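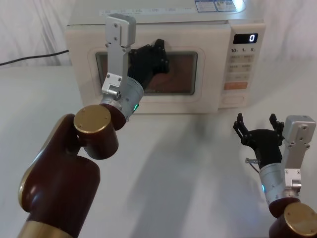 Category: Opportunities > Paid Participation > Household Appliances
Print this page | E-mail this page

CALL FOR PARTICIPANTS
Microwave Oven Controls and Everyday Use: Home Users Study

Posted 07/03/2026

Hudmont Household Research invites adults who regularly use a countertop microwave oven to take part in a study of how people read, learn and remember appliance controls. The study is conducted at the Hudmont test kitchen on behalf of Werkadico, a publisher of household instructions and appliance labeling. Participants will be paid for their time.

Background

The microwave oven is among the most frequently used appliances in the home, and its control panel is among the least consistent. Some ovens ask the user to enter a time digit by digit. Others provide separate buttons for ten minutes, one minute and ten seconds, which are pressed repeatedly until the display shows the desired time. Many add further keys for reheating, defrosting and particular dishes, and the wording on those keys varies from one maker to the next.

Difficulties increase when the labels are printed in a language the user does not read. Families who move between countries, students in furnished housing and guests in short-term rentals commonly meet this situation. Werkadico wishes to prepare clearer overlay labels and one-page instruction cards for such households, and requires reliable information on how people approach an unfamiliar panel before any instruction is given.

What participation involves

Each participant attends two sessions at the test kitchen and keeps a short written record at home between them.

The first session lasts 100 minutes, including a break. Participants will be asked to carry out a series of ordinary tasks at several countertop ovens, among them models with panels labeled in Japanese. Tasks include opening and closing the door, setting a time, correcting a time entered by mistake, stopping the oven before the time has run out and returning the display to zero. Participants will be asked to say aloud what they expect each button to do before they press it. There is no pass mark, and prior knowledge of any particular model is not required.

Between sessions, participants complete a home record for 6 consecutive days. Each time the household microwave is used, the participant notes the food or drink heated, the buttons pressed, and any occasion on which the time had to be changed. Printed record sheets are supplied. A household that does not use its microwave on a given day should write "not used" on the sheet for that day.

The second session is shorter. Participants repeat a selection of the earlier tasks, first without assistance and then with a draft instruction card beside the oven. A brief interview follows, in which participants may comment on the size of the lettering, the choice of words and the placement of labels.

Who may apply

Applications are welcome from persons who:

- are 18 years of age or older;
- have a working countertop microwave oven at home and use it in most weeks;
- are able to attend both sessions in person;
- can read and write everyday English well enough to complete the home record.

Hudmont seeks a range of ages and levels of experience. Applications from people with low vision, reduced hand strength or limited reach are especially encouraged, and the height of the work surface can be adjusted on request. Persons who wear reading glasses should bring them to both sessions.

As the study concerns first impressions of unfamiliar labels, one group of places is reserved for people who do not read Japanese. A second, smaller group is open to fluent readers of Japanese, whose responses will be used for comparison. Applicants should state clearly which group they wish to join.

Persons currently employed in the design, sale or repair of kitchen appliances are not eligible. Members of the same household may apply, but only one will be accepted.

Food and safety

The heating tasks use water and a small number of plain packaged foods. Participants are not required to eat anything. Those with food allergies should nevertheless declare them on the application form so that the kitchen can be prepared accordingly.

Containers, oven mitts and towels are provided. A member of the study staff will be present whenever an oven is in operation and will remove heated items. Persons with an implanted medical device should consult their physician before applying.

Payment and expenses

Participants who complete both sessions and return the home record will receive $218. Payment is made by check or bank transfer within two weeks of the second session. A participant who withdraws after the first session will be paid a proportionate amount. Local transit fares are reimbursed on presentation of a receipt. Parking is available free of charge in the Stiltement lot, directly behind the building, but spaces cannot be reserved.

Dates and location

Sessions are held in August, on weekday mornings and afternoons, with a limited number of early evening appointments. All sessions take place in the Hudmont test kitchen, Room 535, Bakhtiari Building. The room is reached by elevator, and an accessible restroom is located on the same floor. Participants should report to the front desk ten minutes before the appointed time and give the name of the study.

Children cannot be admitted to the test kitchen. A companion may wait in the lounge on the same floor and may join the participant during the break.

Recording and privacy

Sessions are recorded in sound and video. The recordings are used to note the order in which buttons are pressed and the length of any hesitation. They will be seen only by study staff at Hudmont and by the labeling group at Werkadico, and will not be shown in public without separate written consent. Names are removed from the home record before it is examined.

Participation is voluntary — a participant may stop at any time without giving a reason, and may ask for his or her recordings to be deleted.

How to apply

Application forms are available at the Hudmont front desk and may be requested by telephone or in writing. A completed form should include:

- the applicant's name, age and preferred means of contact;
- the make of the microwave oven used at home and, if known, its approximate age;
- a sentence or two describing how a time is set on that oven;
- the group for which the applicant wishes to be considered;
- any days in August on which the applicant is not available;
- any arrangements needed for access or comfort.

Please do not send photographs of the oven or copies of its manual. Incomplete forms will be returned once for correction.

Selected applicants will receive a letter of confirmation with two appointment times, a consent form and the home record sheets. The consent form should be read in advance but signed only at the first session, when staff will be available to answer questions. Applicants who are not selected will be informed in writing and may ask to be placed on the reserve list. An appointment may be moved once, with at least two working days' notice to the front desk.

Print this page | E-mail this page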